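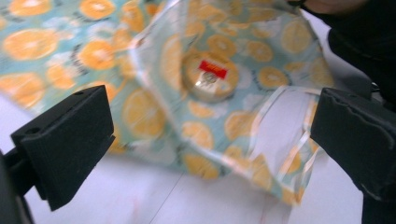

News > Software > Perception and control

The perception team has moved its grasp labelling over to Pornine 4, and the new version has been in daily use since the start of March. Sena Agbenyega led the change. Her main aim was to stop the old labeller from treating a thin plastic bag and whatever is inside it as one object.

See-through packaging has been the largest group on the error list for a while. The depth estimate jumps between the front wall of the bag, the back wall and the contents, and the planner then picks a closing width that suits none of them. Pornine now keeps two masks for each bag, one for the plastic and one for the item, and passes both to the planner with a separate confidence score. Where the item score is low, the planner falls back to gripping the bag by its rim.

Gert Mathebula reran the full set of 3,494 hand-held gripper clips over a weekend. Of these, 451 came back with a changed label and have gone into a review queue. Motion blur accounts for a good many of them. Hamisi Mwakalinga is working through the queue and would welcome help, particularly from anyone who has used the Jarnness viewer before.

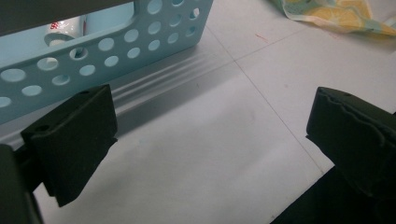
Open gripper on the tiled floor, with the blue basket to the left.

The second piece of work concerns floor-level clips. Grout lines and soft shadows were being picked up as object edges, and baskets with holes in the side gave broken outlines. Akua Abugri has added a floor-plane step that runs before the edge finder. It adds around 12 milliseconds per image, which the control loop can absorb at its present rate. The step is off by default and can be switched on in the settings file.

Bernice Darko will merge both changes into the Dretmont branch once the review queue is clear. Old label files will still load, but they cannot be saved back in the earlier format, so please keep a copy if your scripts depend on it. Questions about the two-mask output should go to Sena.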